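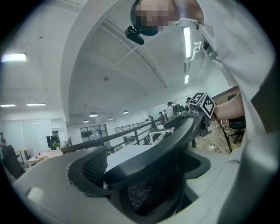 O encosto preto da cadeira, visto de muito perto.

2019-02-13

Já devia ter escrito sobre o harmónio há semanas, e quem me conhece sabe que, quando adio uma coisa, adio a sério. Mas ontem à noite, ao sair do ensaio, a Dona que fecha o portão perguntou-me se eu ainda tinha "aquela página dos textos", e fiquei com tanta vergonha que cheguei a casa, fiz um chá e abri o computador.

Para quem não é de cá: a nossa igreja em Joltden é pequena, fica no fim de uma rua que parece não ir dar a lado nenhum, e canta muito. Canta mal nalguns dias, é verdade, mas canta sempre. Quando para cá vim, depois de doze anos a frequentar uma igreja enorme em Sindton (onde havia banda, ecrã e um parque de estacionamento que dava para me perder), o que me fez ficar foi justamente isso, as pessoas a cantarem sem olhar para o livro, com o casaco ainda vestido porque o aquecimento só faz efeito lá para a hora da bênção.

O harmónio é um Sestinine, de móvel escuro e pedais forrados a tapete, e estava encostado à parede da sacristia desde antes do meu tempo. Servia de mesa. Punham-se lá em cima as jarras, os boletins que sobravam, uma vez até um bolo inteiro. Em novembro, o Osaze Eze levantou a tampa para procurar umas chaves, carregou numa tecla por brincadeira, deu ao pedal, e saiu de lá um som tão triste e tão bonito que parámos todos de arrumar as cadeiras. Faltavam notas, claro. O fole assobiava. Mas ficámos ali um bom bocado, a ouvi-lo arrancar meio hino daquela caixa, e a minha vizinha do banco da frente a fungar para dentro do lenço.

O orçamento do conserto foi de 1.934 euros. Confesso que, quando ouvi o número, pensei logo no telhado do salão, que também precisa de nós, e disse-o na reunião. Não fui muito simpática, acho eu. Houve quem concordasse comigo e houve quem me olhasse de lado durante o café. O pastor Farzad Ebrahimi deixou falar toda a gente, como costuma fazer, e depois leu o Salmo 98, devagar, aquele do cântico novo e dos rios que batem palmas. Não comentou nada. Fechou a Bíblia e fomos para casa, e eu fui o caminho todo a pensar nos rios!

Acabámos por fazer um jantar na sala Olaniyan, que é o nome pomposo que damos ao salão de baixo. Vieram mais de 100 pessoas, muitas delas caras que eu só tinha visto em casamentos. Houve sopa de feijão, arroz de pato, três travessas de aletria que desapareceram antes de eu me levantar da mesa (guardem-me uma colher para a próxima, por favor), e no fim cantámos sem instrumento nenhum, com as crianças a correr por baixo das toalhas. O que faltava do dinheiro apareceu depois, em envelopes, sem nome.

O harmónio voltou da oficina na semana passada. Ainda tem uma tecla teimosa nos graves, e o Osaze diz que se vai habituar a ela. Eu continuo a achar que o telhado não pode esperar muito mais, e já o disse outra vez, agora com melhores modos. Mas no ensaio de ontem, quando ele atacou a introdução do hino de entrada, perdi-me completamente na segunda voz e tive de fingir que tossia.

Se alguém tiver em casa hinários antigos com a parte de contralto, mesmo com folhas soltas, traga-os antes do próximo ensaio. Deixem-nos no armário da sacristia, na prateleira de cima. Em cima do harmónio é que não!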